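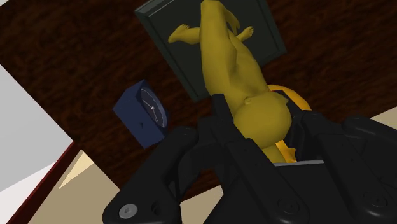

Wisov opens its doors for a second winter of pay-what-you-can craft evenings

January 4, 2023

Hello from all of us at Wisov! I'm Elspeth Swanson, I run the workshop on the corner of Tanner Row (the one with the green shutters and the very loud doorbell), and I'm delighted to say that our pay-what-you-can craft evenings are coming back for another season. We tried them out last winter without much of a plan and they filled up so fast that we had to borrow chairs from the chip shop. This time we have our own chairs.

There will be 12 evenings in all, running until the spring. Each one lasts two hours and you don't need to have made anything before. Last year we had people who hadn't picked up a paintbrush since primary school sitting next to a retired sign writer, and they got on like a house on fire.

What's on the programme

Amna Ghauri is teaching lino printing again, which was the runaway favourite last time – I still have one of her hares on my fridge. Zsófia Katona joins us for the first time with bookbinding and paper marbling. I sat in on her trial run before Christmas and came home with blue ink up to my elbows and a notebook I'm far too fond of to write in. Wajid Malik will be looking after mending nights, so dig out the jumper with the hole in it, or the curtains you keep meaning to take up.

We've also got a clay evening, a basket evening and a lantern evening for families. Children from seven upwards are welcome at that one as long as they bring a grown-up.

How the money works

There's a jar by the door and you put in what you like. That's the whole system! Last season the jar brought in £2,205, and it paid for all our paper, ink and clay with enough left over to fix the back sink. Hodance, the printers on the industrial estate, are giving us their offcuts again, and the lovely people at Işık café are sending over soup and flatbread at half time. Please tell us if there's anything you can't eat and they'll sort you out with something else.

"I came along last year because my sister didn't want to go on her own," says Shoaib Mughal, who is helping on the front desk this season. "She stopped after a fortnight and I did the lot. I've made everyone a notebook, everyone's got a notebook now, and I'm still going."

Getting a place

Booking opens this week at the workshop counter or by phone, and we're keeping a few seats back every evening for people who just turn up. If you've booked and can't make it, do give us a ring so that someone on the waiting list can have your spot. The 2 bus from Usside stops right outside, and the front entrance has no step. There's a bit of parking in the yard, but mind the drain.

If you'd like to teach something yourself, we're already thinking about September and would love to hear from you. We've had requests for willow work, darning and stained glass, and I'd really like somebody to show me how to make a decent lampshade.

Press enquiries: Elspeth Swanson, Wisov, Tanner Row. Reporters are very welcome to come to any of the evenings and have a go – bring an apron if you've got one, we only have small ones left.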